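Chapter 8
The Contract You Signed Without Reading

Most people meet employment law on a Monday, in a room with bad coffee, when someone hands them a thick document and a thin pen. The staff handbook at Vustivel ran to 42 pages. The clause on holiday pay was on the last but one, after the parking rules.
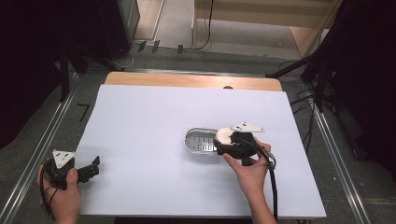 Shinji Kamata signed it before lunch, and in March he resigned. The firm then kept £925 of his final wages as a "training recovery charge", the training having been a morning on how to fill in timesheets.

Could it do that? The short answer is that it depends, a phrase you will meet often enough in this book to grow fond of it. We start with what counts as agreement, then turn to deductions from pay.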